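Palemville Online: Frequently Asked Questions

What is Palemville Online?
Palemville Online is a free town-building game played in a web browser. Each server holds up to 900 players.

Do I need to create an account?
Guests may play until their town reaches level 8. An account is required after that point.

How do I reach the Faltness region?
Faltness opens once your town hall is at level 54. Travel is by ferry from the Jasville docks.

Can I trade with other players?
Yes. Trades are made at the market and are final. Support staff cannot return goods after both parties have confirmed.

Why was my town name rejected?
Names may not contain numbers, symbols or offensive terms. Please choose another name and submit it again. 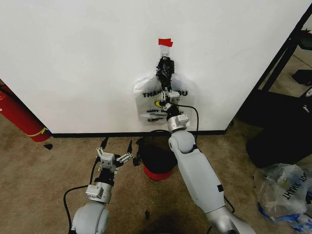 Plastic bag with "THANK YOU" lettering, hung from a wall hook.

When does the daily market reset?
The market resets at 8 a.m. server time. Unsold goods are returned to your warehouse.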